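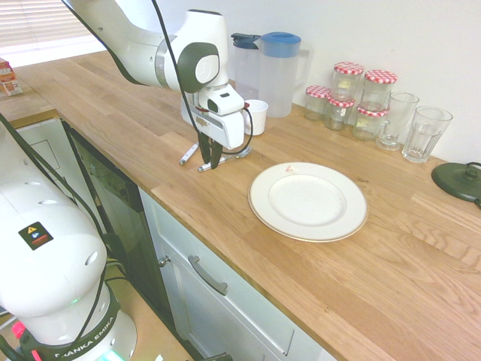 Kitchen and Breakfast Assistant, part-time

Fomano is a small guest house with a shared kitchen for people staying a week or longer. We are looking for one person to look after the breakfast worktop and the kitchen behind it. The post is permanent after a trial period and starts in November.

The hours

You would work five mornings out of seven, from half past six until half past ten. The rota is put up a fortnight ahead. We try to give two days off together, though in the busy months this can't always be done. There are no evening shifts.

What you will do

The kitchen is self-service, so most of the work is setting out, clearing and putting back. Guests make their own toast and hot drinks and leave things where they finished with them, which is usually on the oak worktop. A normal morning goes like this:

Fill the kettle and put it back on its base. The base lives at the end of the worktop with its cord kept clear of the edge.

Wash and fill the two lidded pitchers. The one with the bright blue lid is for water and the one with the darker lid is for squash. Please don't swap the lids, as regular guests go by the colour.

Check the small jars with the red-and-white gingham lids. We fill these with jam and marmalade from Hokirau, who deliver every second week. Empty jars are washed, dried and kept by the wall with their lids on until the next filling. They may be stacked two high but no higher.

Put out glasses and cups. Glass tumblers and mugs stay on the worktop beside the jars. The white cups are for guests who are leaving early and want to take a drink with them.

Collect stray cutlery. Spoons and butter knives go through the dishwasher even if they look clean.

Wipe the worktop with a damp cloth and then a dry one. It is solid butcher block and it marks if water is left standing on it, mostly under the pitchers. Twice a year we oil it, and you would help with that. It takes a morning and the kitchen is closed while it's done.

After half past nine you would load the last dishwasher, sweep, take out the recycling and write down anything we are short of. Dry goods come from Tkachuk and the order has to be in before you leave, so the list matters more than the sweeping if you are pushed for time.

What we are looking for

You need to be reliable in the mornings and able to work on your own for the first two hours. Experience in a café, canteen or school kitchen is useful – it isn't required. A food hygiene certificate is needed, but we will pay for the course if you don't have one. You should be able to lift a full crate of jars from the back step to the store.

Some conversation with guests comes with the job. They will ask you about buses, the walk up to Stulach and where the spare teaspoons are kept.

Pay and the rest

The pay is £13 an hour, paid monthly. Breakfast is included on the days you work. We supply aprons and will put up to £100 towards kitchen shoes in your first year. The number 143 bus stops at the end of the lane and the first one gets here at ten past six. There is parking for bicycles and one car space, shared with deliveries.

How to apply

Write us a short letter saying what work you have done and which mornings you could not do. A page is plenty. Please give one person we can contact for a reference – we won't get in touch with them until we have spoken to you. Letters can be handed in at the front desk or sent by post to Fomano, marked "Kitchen".

The closing date is 11th July. We will reply to everyone who applies, and those we would like to meet will be asked to come in for an hour one morning to see the kitchen in use.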